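Trimach Street Traders' Association
Minutes of the general meeting, Jan 20, 2020
Held upstairs at Zavport Hall, 6:30 pm

Present: Carla Harb (chair), Margus Pētersons, Nabil Nasrallah, Victor Biwott (minutes)
Apologies: Zaid Atallah

1. Previous minutes
Accepted, with one correction. Margus did not "support" the footpath trading levy. He asked what it was for and is still asking.

2. Brostari loyalty app
Carla tabled the proposal from Brostari. Shops would pay $200 a year each and customers would collect points across the whole street. Nabil wanted to know who owns the customer list if a shop pulls out. The proposal doesn't say. Margus read out the line promising "a measurable uplift in neighbourhood spend" and asked who would be measuring it. Brostari, as far as anyone could tell.
Victor pointed out that the paper punch card cost next to nothing and was dropped after almost 16 months for lack of interest. He could not see why putting it on a phone would change that.
Carla felt the idea deserved a fair hearing and that younger customers expect it.
Resolved: no sign-up until Brostari answers the ownership question in writing. Carla to write.

3. Gift trade and window displays
Nabil reported on small giftware. Hair accessories moved before Christmas and have been slow since. He favours boxing them for Valentine's Day.
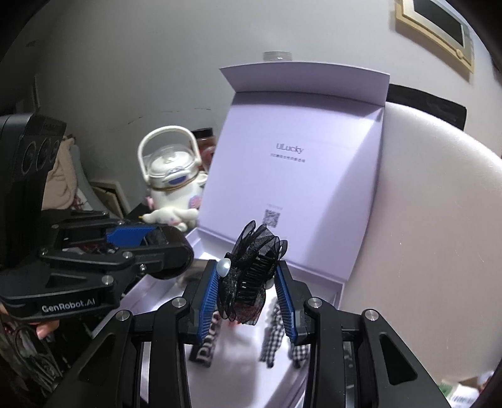

Item 3: black claw clip with organza bow and pearl bead, over an open white gift box.

Margus doubted that a box adds anything except the price of the box. Nabil said he would stock them at his own risk. No motion.
A shared colour theme for the windows was raised again and again went nowhere.

4. Parking
The council's reply says the two-hour limit is "under review", the same words as last year. Victor to ask for a date. 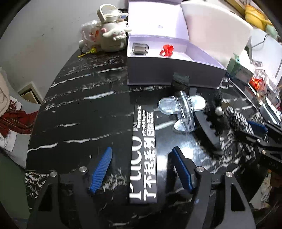

Open lavender box and cream-coloured water bottle on the black marble-patterned tabletop.

5. Street banners
Szűcs quoted for new banners, installation extra. Margus asked for the full figure before anyone votes. Held over.

6. Other business
Keys to the storeroom: one set still missing.

Closed 8:10 pm.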